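Hedia Hand Kit: Frequently Asked Questions

By Lorena Daza
July

What is in the kit?

Two hand-held grippers, two marker cubes, cables for both sides, a calibration card and the Hedia recording software. The kit is sold by Fjeld and ships from our workshop in Mullomdale.

What is it for?

You hold one gripper in each hand and do a task yourself. The software records where each gripper goes and when its jaws open and close. You can then use those recordings to train a robot arm on the same task.

Do I need to own a robot to use it?

No. Many customers record first and choose an arm later. The files can be exported for any arm that takes position and jaw data.

What do the printed cubes do?

The black-and-white patterns tell the camera where the gripper is and which way it is turned. Keep them clean and flat. If a face gets scratched, order a replacement sheet and stick it over the old one.

What kinds of objects can I pick up?

Start with small, light household things that have a firm shape. Glasses cases, pens and tool handles are all fine. Cloth works too, but it takes practice to pinch a fold without dragging the whole piece. We don't recommend open containers of liquid.

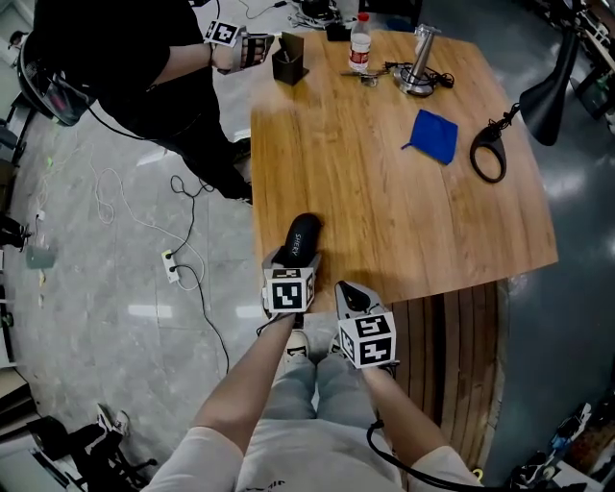
The left gripper on a glasses case, with the right gripper held off the table.

Are the grippers wireless?

No, each one has its own thin cable. Leave some slack and route it toward the floor on your side of the table. A wireless version is being tested at our Stimham office — we don't have a release month yet.

Can two people record at the same table?

Yes, as long as every cube in use has a different pattern. Order the second set as an add-on and tell us the serial number of the first, so we don't send you the same patterns twice.

How long does setup take?

Allow 20 minutes the first time. Most of that is calibration, and you only need to repeat it if you move the camera or change a cube.

My recording has gaps in it. What went wrong?

Usually a hand or sleeve covered the markers. Strong overhead glare can also do it. Turn your wrist so at least one face points at the camera, and try again with short sleeves.

What does it cost?

The full kit is $1,090. Spare jaw pads come in packs of 12 and are priced separately.

Is there a warranty?

Yes, 2 years on the grippers and cables. Jaw pads and marker sheets wear out with use and are not covered.

Who do I contact for help?

Ramiro Cabello handles technical questions. For orders and returns, ask for Consuelo Pacheco.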